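4. Setting up your stall on the festival site

Read section 3 (booking and site plan) before you start. Your pitch number is on the confirmation sent by the Koltstead Summer Fair office in July. Pitches 1 to 100 are on the main field. Pitch 101 and above are in the family area next to the Kalniņš stage.

4.1 Arriving and unloading

1. Enter by the Mill Lane gate and show your vehicle pass. The pass must be on the dashboard the whole time you are on site.
2. Drive to your pitch at walking pace with your hazard lights on.
3. Unload everything before you start to build. Vehicles must be off the field by 9.30 am.
4. Park in the traders' field. Do not use the visitor car park, even if it is nearer.

Note: If you arrive after 9.30 am you will have to carry your stock in from the gate. Trolleys can be borrowed from the Stultari tent on a first come, first served basis.

4.2 Putting up the gazebo and table

1. Check the ground for pegs and cables left from the day before.
2. Open the frame halfway, fit the canopy, then lift the legs one at a time until they click.
3. Fix a weight to each leg. The minimum is 18 kg per leg on grass and on hard standing.
4. Put the table at least an arm's length back from the front of the pitch so that queues stay off the path.
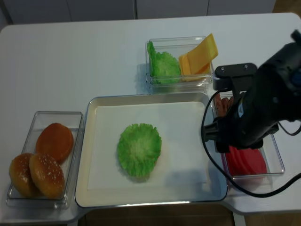 Table with a central tray and clear containers.

5. Keep the walkway behind the stall clear. It is the fire route for the whole row.

Caution: Never leave a gazebo up without weights, even for a few minutes. If the wind warning is given over the loudspeakers, lower the legs to the first stop and wait for a steward.

4.3 Connecting to power

Each pitch with power has one socket, rated at 2000 watts. This is the total for everything you plug in – lights, card reader, speaker and till together.

1. Switch off all your equipment.
2. Uncoil your extension lead fully. A coiled lead can overheat.
3. Plug the lead into the post with your pitch number on it, then switch on one item at a time.

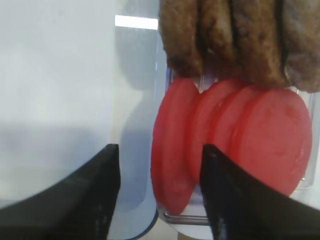

If the supply trips, unplug the last item you switched on and call the site electrician on extension 1571. Do not open the post yourself. Resetting can take a while at busy times, so keep a battery light and a cash float to hand.

Generators are not allowed on the family pitches.

4.4 Music and noise

Stalls may play recorded music between 11 am and 6 pm, except while there is an act on the nearest stage. Set times are on the back of the site plan. Face the speaker into your own pitch.

The Curari parade passes the lower row at 2 pm. Bring in any signs or flags that stick out past the front of your gazebo by 1.45 pm and leave them in until the last float has gone by.
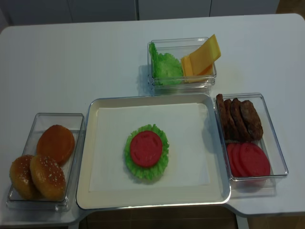
Children from the parade gather by the bandstand afterwards, and the lower row gets crowded. Stewards may ask you to stop serving for a short time to let people through.

4.5 Closing down

1. Stay open until 7 pm. Packing up early is not allowed, even if you have sold out.
2. Bag your rubbish and take it to the skips by the gate.
3. Wait for the steward's signal before you fetch your vehicle.
4. Hand your pitch card to the site office. Your deposit cannot be returned without it.

Questions about your pitch should go to the traders' manager, Mansa Agbenyega, at the site office. For lost property see section 6.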